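8/7/26 - Fovine glaze, batch 3

Repeated the Nonham clay tiles with the slower cooling step. Dry mix 336 g, water 297 g, sieved twice. Left to stand overnight, stirred, then dipped. Pickup was heavier than on batch 2, so the slop went back in the bucket with a further 106 g of water. Sibel Ekinci has the revised sheet.
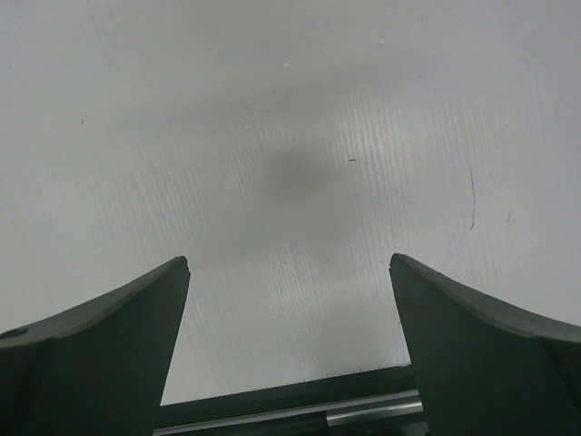 Does the extra water change the firing schedule? Only the drying stage - tiles now need a full day on the rack before they go in. Ramp and hold stay as they were in November.

Pinholes on the thick-edged tiles again, none on the thin ones. Marianna Grabowska suspects the bisque was under-fired. Will refire two of the bad ones before touching the recipe. Vidmar feldspar nearly out, some 175 g left in the tub. Do not swap in the other bag without a line blend first.

Kiln log still missing cone readings for the lower shelf.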